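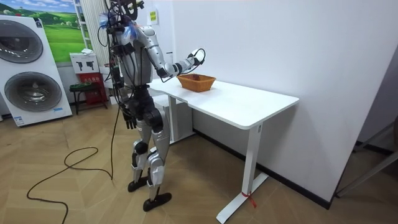
Search tickets Enter keyword or ticket number Search

Subject: Signup form plugin stops adding subscribers after update
Product: Jidine Forms for site owners
Status: Resolved

Reported by Juwita Chong, Surholm:
Following the January update, the newsletter form on our website accepts an email address and displays the thank-you message, but the address does not reach our mailing list. The list has remained at 300 entries. Clearing the site cache made no difference.

Response from Heriberto Muñoz, Dindance Support:
Thank you for your report. Please open Settings, then Connections, and confirm whether the list key is still present. Please also send the last 100 lines of the error log.

Reported by Juwita Chong:
The key field is blank. The log is attached. It shows "list not found" 26 times.

Response from Heriberto Muñoz:
The update clears any key saved under the former settings page. Please paste the key again, select Save, and submit a test address.

Reported by Juwita Chong:
The test address was added to the list. Can the missing signups be recovered?

Response from Heriberto Muñoz:
Yes. The plugin stores up to 1000 failed entries. Select Resend under Pending. This ticket will now be closed and may be reopened by reply.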